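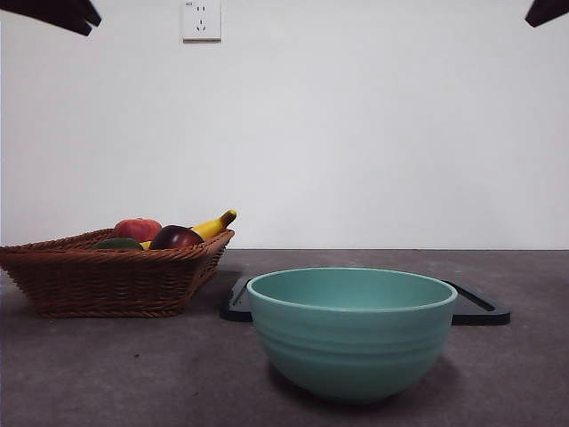 Slide 6. Both grippers raised, basket and bowl on the worktop.

Before any run begins, the operator confirms that the grippers are clear of every object. Our guidance of March asks for this check to be written down, with the operator's initials. Ademir Pimentel reviewed 174 run sheets at Nurkness and found the entry blank on 90 of them.

Pause for questions on the form. Edileuza Lins will take those about wall sockets near the work area, covered on slide 7.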